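Ekinci学业规划手册与配套登记系统使用评议

Brotitville学院学业指导中心

一、评议缘起

本院自上一学年起允许本科生同时修读两个主修专业，并可另行申请辅修。制度放开以后，各系教务秘书普遍反映，学生递交的修读计划格式不一，先修课程填写遗漏较多，毕业审核阶段需要反复退件。学业指导中心据此向教务处提出申请，试用Ekinci学业规划手册及其配套登记系统（以下分别简称“手册”“系统”），并在试用期满后形成书面评议，供各系在决定是否续订时参考。

本评议由学业指导中心撰写，社会学系、法学系、传播学系及人类学教研室提供了书面意见。试用所需经费由中心日常预算列支，供应方未向中心或参评人员提供任何形式的资助。

二、产品构成

手册为活页装订，分学生用册与导师用册两种。学生用册包括修读意向表、学期课程安排表、学分对照表、实习与社会服务记录页以及毕业前自查页。导师用册在此基础上增加谈话记录页和转专业意见页。两册页码相互对应，导师与学生面谈时可以翻至同一页逐项核对。

系统为网页登记平台，学生将手册内容录入后，由导师在线确认，再转系教务秘书备案。系统可按专业、年级和导师姓名检索，并能导出学分对照表。本院订购的版本最多可容纳2,000个学生账户，试用期间实际开通994个，覆盖参加试用的四个教学单位。

三、手册的使用情况

学期课程安排表是手册中最受肯定的部分。表格将主修、第二主修和辅修课程分栏排列，同一门课程若可在两个专业中互认，须在旁边的互认栏内注明依据。此前本院学生常把一门研究方法课重复计入两个主修，直至毕业审核时才被指出。社会学系在意见中写明，采用该表后，此类问题多数能在第二学年选课之前发现。

学分对照表的设计较为周全，但对辅修专业的处理略显简单。手册默认每名学生只有一个辅修专业，申请两个辅修的学生须自行加页。活页装订使加页并无困难，只是加入的页面没有页码，与导师用册也就失去对应关系。建议供应方在再版时增印备用页，并预先编号。

实习与社会服务记录页要求填写服务单位、服务内容、督导人员及反思小结。法学系与社会学系有相当数量的学生在受害人援助机构、社区调解室和青少年服务站实习，所涉信息较为敏感。手册在页脚印有保密提示，措辞得当，然而反思小结栏的填写说明鼓励学生“详述个案经过”，与保密提示存在冲突。试用期间，中心已通知学生不得在该栏写入服务对象的姓名、住址及案情细节。此项说明应予修订，在修订之前，各系如继续使用，须附发中心拟定的替代说明。

纸张与装订质量合格。书写不洇墨，扣环开合顺畅。封面硬板在频繁携带后边角有所磨损，不影响使用。

四、系统的使用情况

系统登录采用本院统一身份认证，学生无须另设密码。录入界面与手册版式一致，填过纸质表格的学生一般不需要培训。导师确认环节设有退回功能，退回时必须填写理由，学生可据此修改后再次提交，历次记录均予保留。

系统的检索功能基本满足需要。传播学系教务秘书反映，按导师姓名检索时，外籍教师的姓名若含有附加符号，须完整输入方能命中。该系兼职导师Orhun Güneş所带学生在试用初期多次无法检出，后由供应方技术人员在后台增设别名予以解决。这一做法属于个别处理，其他姓名仍可能出现同样情况。

导出功能尚有欠缺。学分对照表导出后，互认栏中的文字若超过100个字符即被截断，且界面不作提示。教务秘书在备案时只能回到系统逐条查看原文。对双主修学生较多的系而言，这一缺陷增加的工作量不可忽视。

系统设有提醒功能，可在选课开放和毕业审核之前向学生发送邮件。邮件正文允许各系自行编辑，中心认为这一安排合理。人类学教研室利用该功能提醒学生提前办理田野实习的伦理审查手续，效果良好。

五、与同类产品的比较

中心此前曾使用Jurner选课登记册，并索取过Asodier学业档案平台的演示账户，兹作简要比较。

Jurner登记册价格较低，版面简洁，适用于单一主修的学生。其课程表不分栏，亦无互认说明，双主修学生使用时需要大量手写批注。本院单一主修学生仍占多数，部分系如无双主修需求，继续使用该登记册并无不妥。
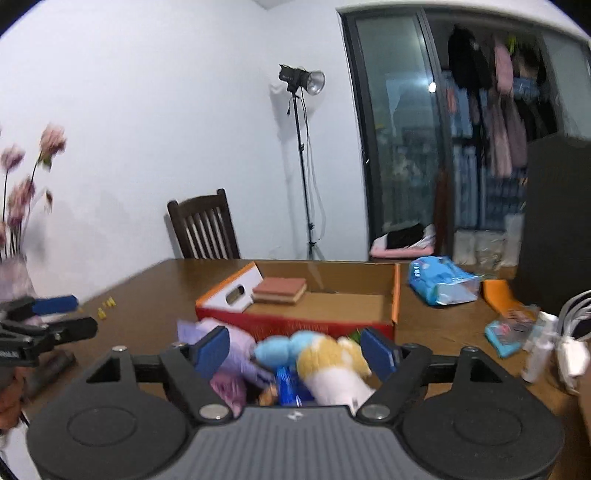 Brotitville，九月

Asodier平台没有纸质手册，全部内容在线填写，统计功能较强，可以生成各年级修读进度图表。其不足在于导师与学生面谈时缺少可供共同翻阅的材料，年长教师对此意见较多。该平台按账户数分档计费，最低一档为1,000个账户，对规模较小的教学单位并不经济。

综合比较，Ekinci手册在双主修及辅修管理方面优于前述两种产品，系统部分则处于中等水平，检索和导出两项应作为续订谈判时的重点。

六、评议意见

（一）建议法学系、社会学系、传播学系及人类学教研室续订手册学生用册与导师用册，订购数量由各单位按双主修及辅修在册人数核定。

（二）建议系统续订一年，续订合同中应写明供应方修复导出截断问题的期限，并就姓名检索作出统一处理。逾期未予修复的，本院保留终止合同的权利。

（三）实习与社会服务记录页在修订之前，一律附发中心替代说明。各系导师在首次面谈时应向学生当面讲解保密要求，并在谈话记录页上注明已讲解。

（四）尚未参加试用的教学单位可向中心借阅样册，借期不超过两周。样册不得书写，不得拆页。

（五）毕业年级学生已按旧表填报修读计划的，不要求重新填写手册，毕业审核仍以教务处备案材料为准。

各单位对本评议如有异议，请以书面形式送交学业指导中心综合办公室。续订申请表可在办公时间至该室领取，填妥后须经系主任签字并加盖单位公章。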